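The Case for Buying the Dustpan

Institutions that look after other people's homes have been offered a good deal of automation in the past few years, most of it on monthly terms. This association manages 371 flats and is regularly asked by its tenants' panel why it does not take up more of what is offered. The panel is entitled to an answer, and the service now marketed under the name Ziluvow provides a suitable occasion to give one.

Ziluvow is a two-armed domestic cleaning service supplied by Turnon. The customer does not buy the machine. A housing provider takes out a block of visits, the machine is brought to the address, and it carries out a list of tasks agreed beforehand with the tenant. The block quoted to us was 166 visits over one year, with a setting-up charge of 1,111 pounds for the first building. Our proposed first building is Foley, where many tenants have told us that bending to the floor is the part of housework they can no longer manage.

It is fair to begin with what is sound in the offer. Most cleaning machines of the past have asked the home to change for their benefit. Thresholds had to be lowered, cables lifted and furniture moved. Ziluvow is sold on the opposite principle. It uses a long-handled broom and a long-handled dustpan of the sort sold in any hardware shop, and if either is broken the tenant may replace it without reference to the supplier. For an organisation that has paid for proprietary brushes and filters in the past, this is a serious argument. The tool remains cheap, and it remains useful to the tenant, or to a visiting relative, after the contract has ended.

The floor task is also well chosen. Sweeping into a pan requires two hands to agree with each other. One must hold the pan flat and at the right angle while the other brings the broom towards it, and the floor of a lived-in home is seldom clear. There will be a bucket in the way, a cord across the next room, and shelving filled to the top. A service that can only be shown in a bare room has no value to us.

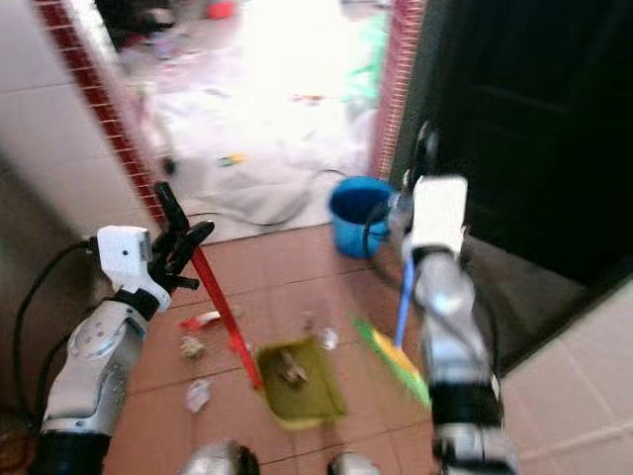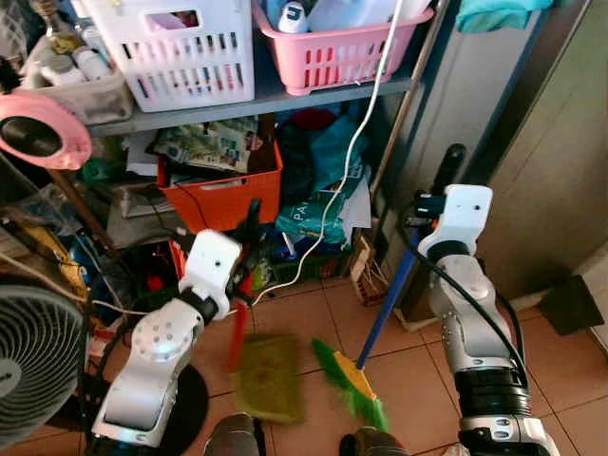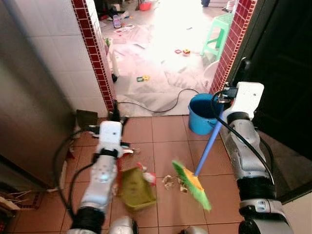
Floor work with broom and dustpan on a tiled floor.

Our reservations concern the terms. The first is the unit of sale. A visit is defined in the Turnon agreement by its length and by the tasks attempted, and the condition of the floor at the end does not enter into it. A contract cleaner who left paper on the tiles would be asked to return. Under the present wording, Ziluvow would be paid in full and the matter recorded as a completed visit. We regard this as the most important defect in the offer, and it could be cured with a single clause.

The second concerns the words "whole home". The brochure uses them freely. The schedule attached to the agreement lists 5 tasks, of which sweeping is one, and places stairs, balconies and wet floors outside the service altogether. There is nothing improper in a short list. A tenant who reads the brochure and never sees the schedule will nevertheless expect something else, and it is our staff who will receive the telephone call.

The third is a matter of time and attention. The tenant must be at home, must agree the list, and must put the tools where they can be reached. Ita Rafferty, who chairs the tenants' panel, has put it to us that an older person may find this more tiring than the sweeping. We do not think that is true of everyone at Foley, but it will be true of some, and they should be able to decline a visit on the morning without losing it from the block.

Comparison with the existing arrangement is also necessary. At Skarongate, our smaller building, a home help calls in person and sweeps as one of several duties. She also notices when the post has not been taken in. No supplier of machines has claimed to do this, and Turnon, to its credit, does not. It follows that any saving must not be found by reducing those calls. If Ziluvow is taken up, it should be paid for from the general cleaning budget and judged as cleaning.

Our recommendation is therefore a limited one. The association should enter into a block for Foley alone, beginning in August, on condition that payment follows the state of the floor, that the schedule is given to each tenant in large print, and that a declined visit is carried over. The broom and dustpan should be bought outright by the association and left with the tenant. Should Turnon be unwilling to accept these conditions, the purchase of the broom and dustpan may go ahead without it.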